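Workshop notebook, Akstead
July, afternoon into evening

Carried on with the cloth backlog. Started just after two, once the long table was clear of the frame parts. The plan was to get through everything in the Drarnia delivery before the cutting work begins, and we are most of the way there.

Weighed the lot in batches on the floor scale before sorting. Total came to 16 kg, a bit less than the delivery note gives. I have written both figures on the note and pinned it to the board. If anyone rings Drarnia about it, the bag weights are not included in ours.

Sorting went as before: plain sheeting to the left, anything with a seam or hem to the right, stained or torn pieces straight in the rag bin. The sheeting is mixed. Some of it is the heavier cotton we had in spring and some is a thinner stuff that creases as soon as you look at it. I can't tell them apart by eye under the evening lamps and had to go by feel, so the last two stacks ought to be checked again in daylight. I've put a strip of green tape on both.

Found that tipping a whole bag out at once makes the job slower. The pieces wind round each other and you end up pulling three to get one. Half a bag at a time was better, pulled from the top of the heap. Picking by a corner is best if a corner shows. If it doesn't, take hold of a fold and lift straight up until the rest drops away. Dragging sideways just makes the heap travel down the table.

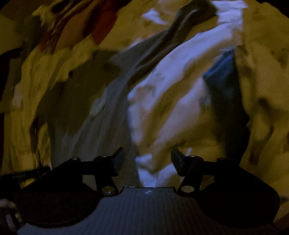 The heap, evening, lamps only.

Moved on to folding at about five. Width first, then length, then in three. The stacks for the shelf need to come out no wider than 310 mm or they catch on the upright when you slide them in. Cut a piece of card to that size and folded against it, which saved measuring. The card is on the hook by the shelf, please leave it there.

The thin stuff does not hold a fold. By the time the stack is ten high it has started to lean. Tried turning every other piece round so the thick edges alternate and that helped. Also tried a board on top for half an hour, which flattened them nicely but they sprang up again afterwards. Might be worth pressing them, though I'm not keen on doing that for rags and dust covers. Leave until we know what Pevent want them for.

Shelf depth measured again while I was there: 354 mm at the left end and a shade less at the right, where the batten has been packed out. Good enough for the folded stacks but not for the rolled pieces, so those have gone in the tall bin by the door, standing on end. They will need a cover or they'll be grey by August.

Two of the Marciniak crates have been emptied and could take the hemmed pieces. One has a split slat on the short side. I have turned that side to the wall for now. Inside height is 205 mm, so a stack has to be pressed down a little for the lid to shut.

Light is the main nuisance on this job. The two lamps over the table are yellow and weak and the corner nearest the sink gets hardly anything. White cloth on white cloth, you lose the edges completely. A dark cover on the table would help with the last few pieces, though not with the heap. I'd like to try one of the cold white tubes from the store over the sorting end. The old bracket is still up.

Other bits:
Lint everywhere. Swept twice and it was back by the time I'd put the broom away. The extractor filter wants cleaning before we do any more of this.
Scale battery low, it switched itself off during the fourth batch and I had to weigh that one again.
Out of wide tape. Used string on the rag bundles.
Rag bin is full and needs tying up.

Left to do: the remaining bags under the bench, recheck of the green tape stacks, labels for the shelf. I've written the labels in pencil on the back of the delivery note and they only need copying out. Stopped at twenty to eight, lamps off, table left as it was with the last lot still on it.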